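Finix Chore Planner for families

Finix is a chore and pocket money app for households with children aged 4 and over. Parents set the jobs, children tick them off, and the app keeps a running total of what each child has earned. It works on phones and tablets, and one account covers the whole family.

Each child has their own page with a colour and a picture. Jobs can be set for every day, for certain days or just once. You decide what each job is worth - money, points or nothing at all. When a child marks a job as done, it waits in your list until you approve it.

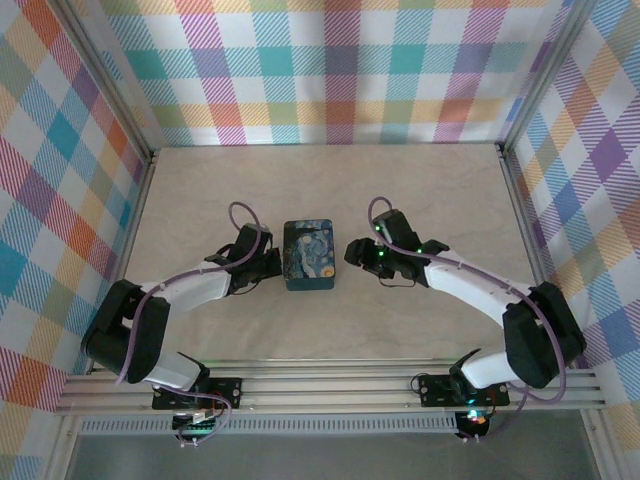 Can two parents use the same account?

Each family account allows up to three adults, and all of them can add jobs and approve them. Grandparents and childminders can be given a view-only login.

The app comes with 143 ready-made jobs, sorted by age, from feeding the cat to changing a bed. You can edit any of them or write your own. Reminders are off when you first install it and can be switched on for each child under Settings.

There are no adverts and no in-app purchases. Finix needs 700 MB of free space, most of it for the spoken instructions for children who can't read yet.

Made by Puleck. Design by Aurora Leitão, voices by Wenceslao Ibarra and Soledad Ibarra.

Last updated: February 4, 2019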